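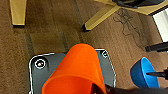
Larasati Pattinasarany는 로봇이 물건을 놓쳤을 때 옆 사람이 얼마나 기다렸다가 손을 대는지가 가장 궁금했다고 했다. 잘 되는 장면은 영상으로도 볼 수 있으니 현장에서는 안 되는 장면을 더 오래 보여 주면 좋겠다는 말도 덧붙였다. 공개 시연이 끝난 뒤 받은 의견 가운데 이번 보고서의 내용과 가장 관계가 깊어 먼저 옮긴다.

## Eleck 과제 중간 보고: 공개 시연 결과

수신: Drellenthorpe 지원사업 담당
작성일: 2024년 10월 9일

### 1. 보고 범위

지난 보고 이후의 진행 상황과 공개 시연 결과를 정리했다. 하드웨어 구매와 인건비 집행 내역은 별도 서식으로 제출했으므로 여기서는 다루지 않는다. 협약서에 적힌 중간 목표 중 이번 기간에 해당하는 것은 바닥면 작업의 반복 시험, 외부인을 대상으로 한 공개 시연, 방문자 의견 수집이다. 앞의 두 가지는 마쳤고 의견 정리는 아직 진행 중이다.

과제 이름이 문서마다 다르게 적혀 있다는 지적이 지난번에 있었다. 앞으로는 모든 문서에서 Eleck으로 통일한다. 예전 문서에 있는 '바닥 작업 과제'와 '저면 파지 과제'는 같은 과제를 가리킨다.

### 2. 시연 준비

시연은 작업대 없이 카펫 바닥에서 했다. 신청서에 쓴 대로 이 과제는 사람이 쪼그려 앉거나 엎드려서 해야 하는 일을 대상으로 삼는다. 작업대 위에 물건을 올려 두면 방문자가 보기는 편하지만 과제의 취지와 맞지 않는다. 대신 손목 카메라 화면을 큰 모니터에 함께 띄워 뒤쪽에 선 사람도 볼 수 있게 했다.

장소는 Fustidov 건물의 공용 공간을 빌렸다. 처음에는 우리 실험실을 쓰려고 했으나 통로가 좁아 포기했다. 공용 공간의 카펫은 실험실 것보다 색이 짙고, 가구 다리 밑으로 그림자가 진다. 물체 인식 쪽에서는 이 차이를 걱정했고, 그래서 시연 전날 하루를 조명 점검에 썼다. 결과부터 말하면 색이 선명한 물체에서는 문제가 거의 없었고, 어두운 회색 부품에서는 문제가 있었다. 자세한 내용은 4항에 적는다.

사전 시험은 모두 1032회 했다. 이 가운데 공용 공간에서 한 것은 100회이고 나머지는 실험실에서 했다. 성공과 실패의 판정은 두 사람이 따로 하고, 판정이 갈린 시도는 영상을 다시 보고 정했다. 판정이 갈린 경우는 대부분 물체를 옮기기는 했으나 놓는 순간에 기울어진 경우였다. 협약서에는 '목표 위치에 놓음'이라고만 되어 있어 기울어진 상태를 성공으로 볼지가 분명하지 않다. 이번에는 실패로 처리했다. 다음 기간에도 같은 기준을 쓸 생각인데, 담당자께서 다른 의견이 있으면 알려 주시기 바란다.

### 3. 시연 당일

방문자는 약 265명이었다. 입구에서 이름을 받지 않았기 때문에 나누어 준 안내지의 수로 추산한 값이다. 안내지를 받지 않고 들어온 사람도 있고 한 사람이 여러 장을 가져간 경우도 있어서 정확한 수는 알 수 없다.

시연은 같은 순서를 반복하는 방식으로 진행했다. 먼저 컵과 그릇처럼 생활용품에 가까운 물체를 다루고, 그다음에 나사 자리와 개구부가 있는 플라스틱 부품 주변에서 케이블을 다루었다. 앞 순서는 방문자가 물체의 위치를 바꾸어 볼 수 있게 했다. 뒤 순서는 운영자만 물체를 만졌다. 순서를 한 번 도는 데 걸리는 시간은 예정보다 길었다. 방문자가 위치를 바꿀 때마다 로봇이 처음 자세로 돌아갔다가 다시 출발하기 때문이다. 오전에는 이 때문에 줄이 길어졌고, 오후부터는 위치 바꾸기를 회차마다 한 명에게만 맡겼다.

운영은 세 명이 맡았다. 한 명은 정지 스위치를 들고 있었고 한 명은 설명을 했으며 나머지 한 명은 기록을 했다. 정지 스위치 담당은 다른 일을 하지 않는 것을 원칙으로 했다. 점심시간에 교대자가 늦어 시연을 잠시 멈춘 일이 있다. 안전과 관련된 사고는 없었다.

Thanasis Stefanou가 외부 점검자로 참석해 하루의 절반 정도를 지켜보았다. 점검 의견서는 아직 받지 못했다. 현장에서 구두로 받은 의견은 두 가지이다. 하나는 바닥에 늘어진 케이블과 방문자가 서는 선 사이의 거리를 더 두라는 것이고, 다른 하나는 로봇이 멈춰 있을 때 고장으로 멈춘 것인지 계산 중인지 밖에서 구별할 수 있게 하라는 것이다. 첫 번째는 그 자리에서 바닥 테이프를 옮겨 붙여 반영했다. 두 번째는 표시등을 추가해야 하는 일이어서 다음 기간으로 넘겼다.

### 4. 작업별 결과

컵과 그릇 작업은 실험실에서와 비슷하게 되었다. 그릇은 기울어져 있을 때도 테두리를 찾아 접근할 수 있었으나, 접근 방향이 옆 물체에 막히면 시도를 포기하는 일이 잦았다. 실험실에서는 물체를 넉넉하게 떨어뜨려 놓고 시험했다. 방문자들은 물체를 훨씬 가깝게 붙여 놓았고, 우리가 시험해 보지 않은 배치가 여러 번 나왔다. 포기한 시도도 전부 실패로 기록했다.

방문자가 가장 오래 본 것은 부품과 케이블 순서였다. 설명을 맡은 사람의 말로는 질문도 이쪽에 몰렸다. 얇은 케이블은 한쪽을 건드리면 다른 쪽이 움직이므로, 손가락을 개구부 근처로 넣기 전에 케이블이 어디를 지나가는지 다시 보아야 한다. 현재 프로그램은 접근을 시작하기 전에 한 번만 본다. 접근하는 동안 케이블이 밀리면 그 사실을 모른 채 계속 간다. 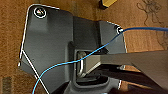 이 때문에 접근 중에도 화면을 다시 확인하도록 고치는 일을 다음 기간의 첫 작업으로 잡았다. 시험용 코드는 있으나 속도가 느려 시연에는 쓰지 않았다. 손목 카메라 화면을 매번 전부 처리하지 않고 손끝 주변만 잘라서 처리하면 속도가 나아질 것으로 본다. 다만 잘라낸 영역 밖에서 케이블이 걸리는 경우를 놓칠 수 있어, 이 부분은 따로 시험해야 한다.

어두운 부품의 인식도 따로 적어 둔다. 짙은 회색 플라스틱은 개구부 안쪽과 바깥 면의 밝기 차이가 작고, 그리퍼가 가까이 가면 제 그림자까지 겹친다. 실험실에서는 조명을 옆에서 비추어 이 문제를 피했다. 공용 공간에서는 같은 조명을 쓸 수 없었고, 개구부의 가장자리를 실제보다 안쪽으로 잡는 일이 있었다. 부품 윤곽을 잡는 것과 나사 자리를 찾는 것은 큰 문제가 없었다. 나사 자리 두 곳을 기준으로 개구부 위치를 계산하는 방법을 검토하고 있다. 이 방법은 부품의 치수를 미리 알아야 쓸 수 있다. 신청서에는 처음 보는 부품도 다루겠다고 썼으므로 이것만으로는 목표를 채우지 못한다.

그리퍼는 Kramer를 계속 썼다. 지난 보고에서 손가락 끝이 닳는다고 썼는데, 교체 후에는 같은 현상이 아직 나타나지 않았다. 교체용 손가락은 한 벌이 남아 있다.

### 5. 방문자 의견

의견은 종이 설문과 현장 대화로 받았다. 종이 설문은 입력이 끝나지 않아 경향만 적는다.

- 로봇이 느리다는 의견이 많았다. 빠르게 움직이는 것을 기대하고 온 사람과 안전을 위해 느리게 두는 편이 낫다는 사람이 나뉘었다.
- 바닥 일을 대신해 주면 좋겠다는 구체적인 요청이 있었다. 가구 밑의 전선 정리, 떨어진 나사 줍기 같은 것이다.
- 설명이 어렵다는 의견이 있었다. 안내지에 '파지'라는 말을 그대로 쓴 것이 원인 중 하나로 보인다. 다음에는 '잡기'로 바꾼다.
- 실패했을 때 무슨 일이 있었는지 알고 싶다는 의견이 있었다. 앞에 옮긴 Pattinasarany의 의견도 여기에 든다.

마지막 의견과 관련해서는 우리 쪽 진행 방식에도 문제가 있었다. 로봇이 물체를 놓치면 운영자가 곧바로 물체를 제자리에 돌려놓았고, 방문자는 로봇이 스스로 다시 시도하는지 아닌지를 볼 수 없었다. 프로그램에는 다시 시도하는 기능이 들어 있다. 줄이 길어지니 기다리지 못한 것이다. 기록을 보면 운영자가 손을 대기까지의 시간이 사람마다 달라서, 이 상태로는 재시도의 성공률을 계산할 수 없다. 다음 시연에서는 재시도가 끝날 때까지 손을 대지 않기로 정했고, 운영 지침에도 그렇게 적었다.

### 6. 계획과 달라진 점

신청서에는 시연을 두 곳에서 하기로 되어 있었다. 두 번째 장소와는 일정이 맞지 않아 1월로 미루었다. 대관 비용은 아직 지출하지 않았으며 같은 항목에 그대로 남아 있다. 항목 변경은 요청하지 않는다.

기록 담당이 쓰던 서식도 도중에 바꾸었다. 처음 서식에는 실패 이유를 적는 칸이 하나뿐이어서 '놓침'과 '접근 포기'가 섞였다. 오후 기록부터 칸을 나누었다. 오전 기록은 영상을 보고 다시 분류하고 있으며, 영상이 저장되지 않은 회차가 있어 그 부분은 미분류로 남긴다.

### 7. 다음 기간에 할 일

접근 중 재확인 기능을 먼저 마치고, 그 뒤에 어두운 부품의 개구부 인식을 다룬다. 물체를 가깝게 붙여 놓은 배치도 반복 시험에 넣는다. 배치는 방문자들이 만든 것을 영상에서 골라 쓴다. 표시등은 외주로 만들 예정이고 견적을 기다리고 있다.

1월 시연 전에 담당자께서 현장을 한 번 보시면 좋겠다. 날짜는 그쪽 사정에 맞춘다. 점검 의견서와 설문 입력본은 들어오는 대로 이 보고서의 붙임으로 보내겠다.

### 8. 확인을 부탁드리는 사항

- 기울어진 상태로 놓인 물체의 성공 여부 판정 기준
- 방문자 수를 추산값으로 보고해도 되는지 여부
- 치수를 미리 아는 부품에 한정한 결과를 중간 목표의 일부로 인정할 수 있는지 여부

세 번째 사항은 다음 기간의 시험 순서에 영향을 주므로 다른 것보다 먼저 회신을 주시면 좋겠다.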